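Projects > Ikollow > Set-up guide > Recording your first examples
3 min read

4. Lay the table. Tray at the back, placemat in front of it, plate and gold cutlery on the mat. I do this the same way at Bedley every time, then nudge a thing or two between takes.

5. Park both arms, start Kairys, and wait for the episode counter. Mine read 2491 this May — yours will start lower! 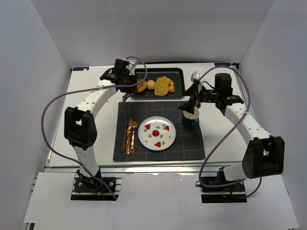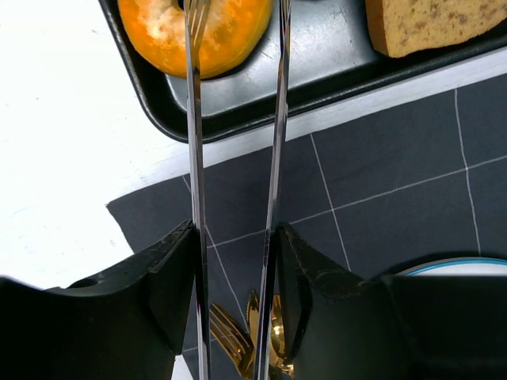 Aim for 40 takes per layout before you change anything big. I like to swap the food (or the plate) after that and go again, so the model doesn't just memorize one table. Watch the donut if you use one like ours, with the orange glaze, and check the fork tines at its center hole in the wrist view before you move on.

Caution: keep your hands outside the enclosure while an episode is open.

6. Press Save, or Discard if you fumbled. I tossed 16 in one afternoon and don't miss them.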